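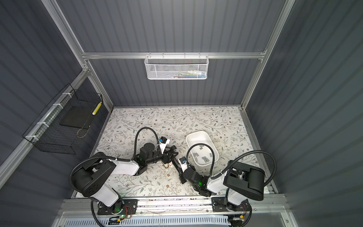

Moving a jQuery widget into a Vue component without losing a weekend

4 min read

Home Guides Front end Archive Contact

Every codebase has a date picker older than its current developers. Ours lives in Clutent, the booking tool we look after, and it runs to 600 lines of jQuery with one comment, which says "fix later." I moved it into Vue in June.

1. Find out who talks to it. Search the project for the plugin's name and for every event it fires. I got 14 hits, two of them in a stylesheet, which I chose not to think about.

2. Wrap it before you rewrite it. Make a component with an empty div and a ref, then start the old plugin in onMounted:

onMounted(() => { $(el.value).oldPicker({ onPick: d => emit('update:modelValue', d) }) })

3. Tear it down. Call the plugin's destroy method in onUnmounted. If it has no destroy method – ours did not – remove its event handlers by hand and empty the div.

4. Watch the prop. The plugin has no idea your data changed, so tell it. Compare the new value with the old one first, or the two will shout at each other until the tab dies.

5. Ship the wrapper. Chiyo Higuchi talked me into this and I resented it for a day. Then the bug reports came in, and all of them were about time zones.

6. Replace the insides, one function at a time, keeping the same props and events. The new version is 328 lines. Tài Trương reviewed it and asked why it still imports jQuery. It's for the tooltip. The tooltip is next month.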